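Speaker notes – "Bottles, bags and one good bucket"
Endholm residents' evening, room 201

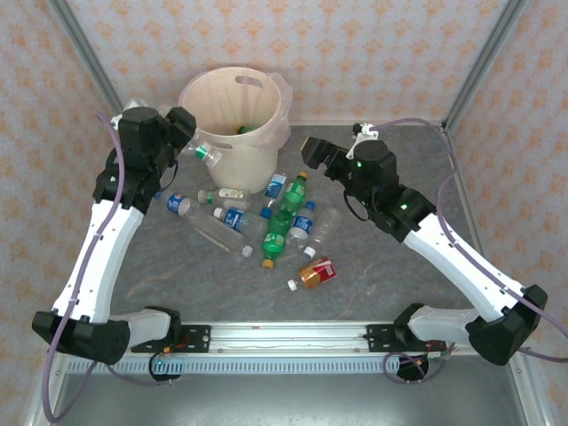

Okay, start with the confession. I lived for years with a bottle pile, and I bet half this room has one too. Mine was beside the back door and it grew every time it got hot. You finish a drink, you're heading out, you put the empty down near the bin and tell yourself you'll do it later. Point at the screen at this bit. Bottles all over the place, one bucket, and a plastic bag hung over the rim and bunched up on one side, exactly the way mine slides down at home. Ask who has a bag that does that. Wait for hands. Mogens Kvaran will put his up, he told me so in the lift.

Next bit is the container. I've tried a cardboard box (goes soggy), a crate (drips on the floor) and a very expensive pull-out thing from Stisano that my partner still brings up at parties. I went back to a plain plastic bucket with something to grab it by. It wipes clean, it goes out to the car in one hand, and you can drop things in from standing height without taking aim. Go slow here, people like to write down the size. Mine holds nearly 4 days' worth for two adults and a teenager.

Bag or no bag? I go back and forth on this. Séverine Roussel on my floor swears by no bag, just a rinse of the bucket when it's empty. I like a bag, but it has to be bigger than you think. Fold a good hand's width over the rim and tie a knot in the slack at the side so it grips. If you only drape it, the first few bottles drag it down and then you're fishing around in the bottom. Show the knot with the real bag – it's in my tote, front pocket!

Caps. This always gets a question, so do it before they ask. Check what your own depot wants, they don't all want the same thing. At home I empty the bottle, give it a quick rinse, squash it a bit and put the cap back on so it stays squashed. If your depot pays by the container, don't squash at all, leave the label on and just make sure it's empty. Mention that Yannick Caron got a whole load handed back over this and was very cross for a week.

Where to put it. Put it where the bottles already land. I wasted a whole winter with a tidy spot under the laundry sink that we all ignored. Moved the bucket to the back door and the pile was gone by the weekend. Kids' rooms are a separate talk, ha. (Pause, drink some water.)

Then the two-minute pick-up. Before tea, one person goes round and collects, another holds the bucket or keeps the bag open. Much faster with a pair, and you don't end up with an armful of bottles rolling away on you. We do the lounge first, then the car, then the desk in the study. The car is always the worst.

If there's time, tell the Clostau picnic story, the short version. If Eduardo Gouveia is in the room let him tell it, he does the voices.

Questions. Remind them the sign-up sheet for the April depot run is by the door, 3 spots left in Sang-wook's van. Stack the chairs after and take the bucket home.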